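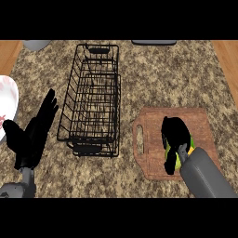 Who goes with the nurse when a call comes in after hours at Kamora?
A second responder from a paid roster of local drivers. The nurse does not leave the staff housing until that person has arrived and checked in with the dispatch room at Oken.

Visit report: Kamora clinic and police post, and the Oken dispatch room
Date of visit: 1/23/19

The visit was arranged to look at the two-person call-out rule in use at Kamora, and at the radio and duress alarm equipment that supports it. Our own district is drafting a similar rule for its single-nurse clinics. The morning was spent at Oken and the rest of the day at Kamora, 454 miles by road from the regional hospital. I did not attend a live call-out, and everything below on call-outs comes from the log, the written procedure and staff accounts.

Oken dispatch room

Dispatch occupies a single room behind the county police station. There are two consoles, one staffed at all hours and one opened at shift change or during an incident. Each has a radio position, a phone position and a screen for the duress alarms. The software is supplied by Nirkcombe and was installed in March of the year before. It replaced a whiteboard and a paper log, and the paper log is still kept in parallel.

Rasa Laur, the shift supervisor, went through the sequence for a clinic call:

The patient or family rings the clinic number, which diverts to Oken after hours. The dispatcher takes the address and the complaint, and asks who else is at the address. The dispatcher phones the second responder first, then the nurse. The second responder drives to the staff housing, parks in the lit bay at the front and radios in. The nurse comes out only after the dispatcher has called back on the landline with the driver's first name and the day's check word.

A timer starts when the pair leaves. The default interval is 15 minutes and the dispatcher can shorten it but cannot lengthen it. If a check-in is missed, the software opens an incident and pages the officer on call. It cannot be closed by voice alone; the nurse has to enter a code on the handset. Laur said the code step was the part staff liked least when the system came in, mainly on account of the small keys, and that complaints dropped off once larger handsets were issued.

The log held 1335 after-hours calls for the last full reporting year, for all the settlements served from Oken. A call is logged whether or not anyone goes out. Many are settled by phone advice, and I asked for the split but the software does not report it. Somebody would have to read the entries. For our purposes this is a defect. If we buy the same product, an outcome field should be in the specification.

Laur also showed the record of a missed check-in from the previous month. The nurse had left the handset in the vehicle during a home visit. An officer was paged after the grace period and reached the address 11 minutes later. The review entry recommended a belt clip.

Road to Kamora

The road is paved as far as the Kaewkla turnoff and graded gravel past it. Radio coverage was checked from the vehicle at intervals. It was clear to the turnoff, weak in the low ground beyond, and lost altogether for one stretch before the creek crossing. The repeater that should cover this stretch stands on the ridge at 3000 feet and runs on solar panels and batteries. According to the technician it has been reduced to half power overnight to protect the batteries, which are due for replacement. So the weakest coverage falls in the hours when call-outs are most likely to be unsupported by other traffic. The written procedure does not mention the dead stretch. Staff know about it and radio in before entering it.

Kamora clinic

The clinic is a single-story block building with a waiting room, two treatment rooms, a drug store and an office. Entry after hours is by a separate side door with a camera and intercom. The drug store has its own alarm zone and a time lock. Three fixed duress buttons are fitted: reception, the larger treatment room and the office. The second treatment room has none, and the nurse in charge has asked for one twice.

Pressing a button gives no sound in the room. It opens an audio channel to Oken and switches on a strobe on the outside wall. We tested the office button by arrangement. Dispatch answered in nine seconds. The strobe did not come on, and the fault was traced to a tripped breaker. There was no record of when the strobe had last worked, as the monthly test sheet has a column for the audio channel only.

Staff housing is four units in a row behind the clinic, inside a fence with one vehicle gate and one foot gate. Changes made over the past two years:

Solid-core front doors with a viewer and a chain
Security screens on all ground-level windows
A rule that no patient is seen at the housing, with a sign at the gate in both local languages
Lighting on the path, switched from inside each unit
A landline in every bedroom

The sign matters more than I expected. Before it went up, people came to the door at night as a matter of course, and several older residents objected to being sent to a phone. A call box has since been placed at the foot gate. It connects to Oken with one button and takes no coins or card.

Police post

The post is 300 yards from the clinic and has two officers, with relief from Oken during leave. In practice there are stretches with one officer, and an officer off duty may be out of the settlement. The agreement between the clinic and the police covers response to an alarm. It does not cover escorting nurses, and the sergeant was clear that the post could not take that on with present numbers. The driver roster exists for that reason. It has seven names at present – four is the minimum to run it – and each driver has passed a records check, renewed yearly. Pay is per night on standby plus an hourly rate when called.

Points for our draft

The driver should be called before the nurse, as at Oken.
The callback with a check word should be by landline.
Known radio dead stretches should be listed in the procedure, with a required check-in on each side.
Every treatment room needs a duress button, and the test sheet must cover every output of the alarm, including the strobe.
Cost of the roster is to be requested from Oken. Laur has agreed to send it with the blank shift forms.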